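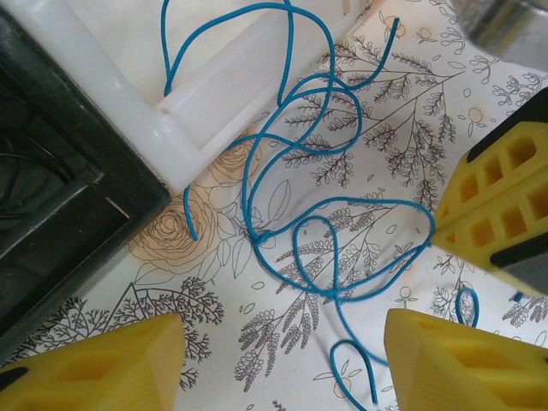
A blue cable looped across a white tablecloth.

Rader Phone Project: Progress Report to the Marikar Fund

Dear friends at Marikar,

Thank you for your patience with us this spring, and for the very kind note that came with the second grant payment, which we pinned up next to the kettle. I promised you a report that would be shorter than the last one, and I have tried, but a good deal has happened with the Rader phone since March and I would sooner tell you all of it than have you wonder.

For the newer members of your board, who may not have seen our application: Rader is the plain smartphone we are developing at Drilico for people who find the usual ones too much. It makes calls, sends messages, takes pictures and shows a map. The back comes off with a thumbnail so that the battery can be changed at home, and the home screen stays the way you left it after an update. Your grant pays for the field trial and for the software work that follows from it. The hardware costs are met by Drilico. 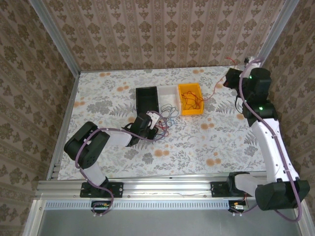
Urham, May 19, 2022

The trial

We have now handed out all 53 of the trial phones. You will remember that we had hoped to have them out before the end of winter, and that a late delivery of screens put paid to that. The screens came in March, they fit, and the first people had phones in their hands the same week. We asked everyone to use the Rader as their only phone if they could bear it, and to keep a little paper diary of anything that pleased or annoyed them. The diaries have been a joy to read (one lady has filled hers almost entirely with remarks about her son-in-law, but there are some very sharp comments on the volume buttons in between).

So far 20 people have finished their full trial period and come in for the closing interview. The rest are still going. Three people asked to stop early, two of them because they missed their banking app and one because she moved abroad and the phone wouldn't take her new SIM. We are looking into the SIM problem, and I will come back to it below.

What people like

The battery, first and foremost. I had half expected it to be a feature that sounded good in a leaflet and then went unused, but many of our testers carry the spare in a coat pocket and swap it without a second thought. The fixed home screen is a close second. Several people told us they had stopped being afraid of updates, and that made the whole office happy for an afternoon.

The ringer is loud enough for everyone we have interviewed, including a gentleman who tests it from the far end of his garden.

What they don't like

The camera is slow to open. We knew this and had put it down as a small matter, and we were wrong to. People want a picture of the grandchild or the dog right away, and by the time the Rader is ready the dog has gone. This has moved to the top of the software list.

The volume buttons sit too close to the power button, so that phones get switched off in the middle of calls. Moving them means a change to the side molding, and we have asked for a price. In the meantime we have made the power button wait a little longer before it does anything, and the testers who have had that update say it helps a great deal.

Message alerts were the other sore point. Our chime is a pretty one but it is too much like the sound of a certain popular doorbell, and we have had more than one tester get up to answer the door. A new set of sounds is ready and will go out with the next update.

Software

Version 5 went out to all testers this month. It includes the larger keyboard, the power button change, and a much simpler way of adding a contact from a missed call. Two things we had planned for it did not make it in: the quicker camera, as mentioned, and the shared photo album. The album works on our own phones but loses pictures when the signal drops, and I don't want to send it to anyone until that is put right.

On the SIM question, we believe the fault is in how the phone reads the settings for some foreign networks. We have borrowed a handful of cards to try and should know more by the summer.

Money

Spending is in line with the budget you approved. The late screens pushed some of the interview costs into this quarter, so you will see an underspend in the last one and a matching bump in this. Travel has been cheaper than planned, as most of our testers live close enough to come in by bus. With your permission we would like to move the travel savings over to the camera work. The full table is in the spreadsheet attached to our email, and if anything in it looks odd, please ring me and we can go through it line by line.

What comes next

We will carry on with the interviews as people finish, get the new sounds out, and put most of our programming time into the camera. Once the price for the side molding comes back I will write to you separately, as it may affect what we ask for next year. You would be very welcome to visit before then and try a Rader for yourselves. Afternoons are best, and there is parking behind the building.

With warm thanks from all of us,

Shanthi Munasinghe
Project lead, Rader
Drilico, Urham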